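3.2 Build and home recording

Both grippers were assembled in the Fluvham shared workshop over 8 evenings in March. We call the design Naler. The linkage arms are cut out to save weight and turn on plain screws, and the parallel fingers carry ridged pads that can be swapped without taking the arms off. Our first set of pads was too stiff for anything thinner than a pencil. Dumitrescu recast them in a softer mix, and all results below use the second set.

The sorting task was recorded in a bedroom at the home of one of the authors. The operator holds one gripper in each hand, picks small jewelry from the bedding and places it in an open box. A soft surface makes this harder than the bench version of the task, as the fingertips push the cloth down before they close and a ring or charm may tip or slide toward the dip. 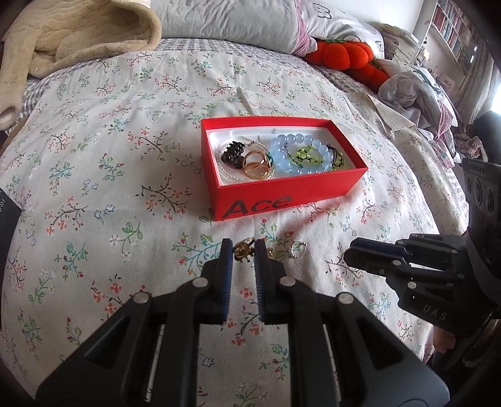
Figure 4. Jewelry sorting on a bed, with the open box behind the pieces still lying on the sheet.

We kept 558 attempts after removing those in which the operator let go of a handle. Gashi and Atanasov labeled each one separately and settled the 113 cases where their labels differed by watching the recording again together. Most of those were slips in which the piece left the fingers over the tray and landed in it anyway. We count these as failures.

Screws at the finger joints worked loose during long sessions. Thread lock fixed this on one gripper; the other needed a new arm, printed at the workshop with walls 2 mm thicker. Drawings for both versions are in Appendix B.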